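Wernstead Hall spring opening checklist, with comments
Filled in during the April walk-through, doors unlocked at 7:30 a.m.

Scoring: OK, FIX (can open, needs doing this month), STOP (do not open that area). Comments go under the item so next year's inspector can see what we were looking at.

1. OUTSIDE AND ENTRANCE

1.1 Front steps and handrail: OK
Handrail is rock solid! Two bolts were replaced after last year's note and it makes a huge difference when you lean on it.

1.2 Ramp surface: FIX
Grip strip is lifting at the bottom corner. Press it and it goes down, let go and it pops back up. Needs fresh adhesive on a dry day.

1.3 Outside lights: OK
All on. The new one by the bike rack is wonderful, you can finally read the sign from the parking lot.

1.4 Gutter over side door: FIX
Full of leaves again. Please put this on the fall list too.

2. EXITS AND FIRE SAFETY

2.1 Exit signs lit: OK

2.2 Main exit opens fully from inside with one push: OK
Tried it five times, smooth every time.

2.3 Side exit opens fully: FIX
Opens, but drags on the mat. Mat has been moved to the coat area for now. A thinner one would solve it for good.

2.4 Extinguishers, gauge in green, pin and seal in place: OK
The tag on the kitchen one reads 494 and the hallway one reads 789. The old sheet had these swapped, now corrected.

2.5 Capacity notice posted: OK
200 for the main room, 82 for the Clovotholm room. Both signs are clean and at eye level.

2.6 Smoke alarms tested: OK
Loud! Warn people before you press the button.

3. MAIN ROOM

3.1 Floor: OK
I love this floor. No raised boards, no sticky patches, and the wax is holding up beautifully by the stage.

3.2 Stage edge marking: FIX
Yellow tape is worn through in the middle. Half an hour's work and one roll of tape.

3.3 Stacked chairs no more than eight high: OK
Pull out any chair with a wobbly back leg and put it in the repair corner. There were four this time.

3.4 Curtains clear of heaters: OK

4. SMALL TABLES AND REFRESHMENT AREA

4.1 Table legs locked: OK
Push down on each corner, then give it a sideways shove.

4.2 Tablecloths short enough not to catch feet: OK
If a cloth touches the floor, fold it under and clip it.

4.3 Drinks and containers kept away from table edges: OK
Worth repeating to every group that books. A tipped cup on a smooth floor is our most common slip report by a mile, and it's such an easy one to prevent.

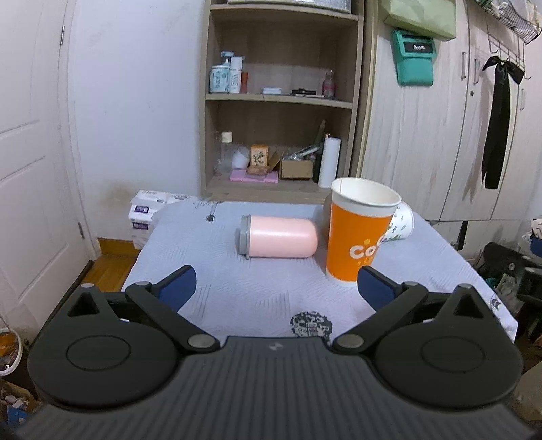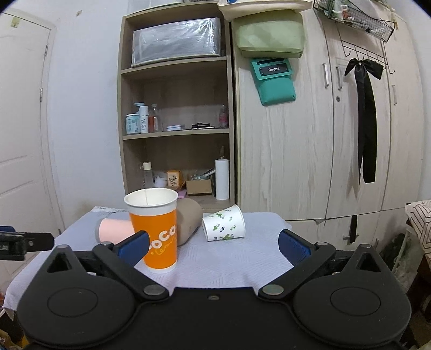

Item 4: small table with cloth, cups in both views.

4.4 Hot water urn on a level surface, cord behind table: FIX
Level, yes. The cord runs across the walkway. Move the urn table to the wall with the outlet, or use the cord cover from the Cavalcanti closet (top shelf, behind the bunting).

4.5 Trash and recycling within reach: OK
The bigger lids are a hit, far fewer cups left lying around.

5. KITCHEN

5.1 Stove shutoff labeled: OK

5.2 Refrigerator temperature: OK
Thermometer was hiding behind the butter. It now lives on the door.

5.3 First aid kit complete: FIX
Out of burn gel and down to the tiny bandages. Everything else in date.

5.4 Sink area floor: STOP
Slow drip under the left sink and the floor is soft to the toe. Kitchen stays closed until the plumber has been and the board is replaced. The urn can be filled from the Birnivine room tap in the meantime.

6. RESTROOMS

6.1 Grab bars tight: OK

6.2 Emergency cord reaches the floor: FIX
Someone has tied it up again. Untied it. Please add a note beside it.

6.3 Hot tap not scalding: OK

SUMMARY
One STOP, seven FIX, everything else good to go. This is the best spring result I've seen on this building, and most of last year's notes have been dealt with. Thank you to everybody who picked up a screwdriver over the winter!

Recheck kitchen floor and ramp strip before the May bookings. Bring a flashlight, the bulb under the sink is out.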